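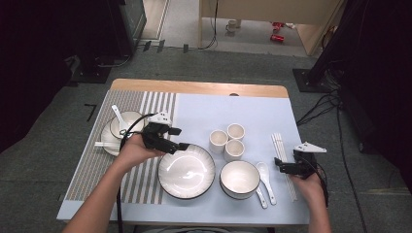
My half of the project was finding out why our demonstrations kept going bad, which wasn't what I signed up for in October, but there you go. We record table-setting with a pair of hand-held grippers, one per hand, and the recordings are meant to teach a robot to do the same job later on. The fault was that the left gripper's position would suddenly jump, sometimes by half the table, and then carry on as if nothing had happened. Each gripper has a little white triangular plate on top with black dots on it, and those dots are what the tracking depends on, so naturally I blamed the plates first. I cleaned them, tightened them, and even swapped left for right (that was a whole afternoon!). The jumps stayed on the left.

So I started looking at the cables. The left one hangs in a loop down over the striped placemat and off the edge of the table, and once I knew to look for it I could feel it tug whenever I reached for anything on the far side. The plug at the gripper end had worked slightly loose. A good tug cut the signal for a moment, and our software, which we'd called Tolell, filled the gap with a guess. A bad guess, usually.

We had 1,315 recordings by then. I wrote a script to look for jumps and it flagged 74 of them, which I then watched one by one with a lot of tea. Two were false alarms where I'd just moved very fast. The rest went in the bin.

There's a safety side too, and I should have thought of it sooner. If the robot in the Denby lab had learned from those jumps it could have swung an arm straight across a table of crockery, or at whoever was standing there. Tolell now stops recording and beeps when the signal drops. It's an annoying beep. I've also taped the plug and given the cable more slack, though I still haven't tested the right-hand one properly.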